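The Break Room at Kisto
September, by Deirdre Hegarty

I promised you all a peek at our break room, and here it finally is! The foosball table gets the most love by far, usually from Monday lunchtime on (yellow against black, and I'm always black).

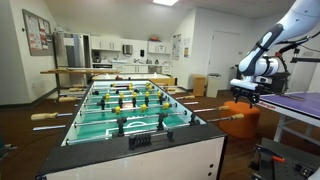

Todor keeps the league going with up to 30 games a month, and the little kitchen means there's coffee between rounds. Ping-pong people, I haven't forgotten you, your turn is coming.

Comments

Roswitha Berchtold: Love that green! Who's winning?

Radomír Říha: Yellow, 4 to 3. Ask Deirdre.

Contact | © Kisto | Back to top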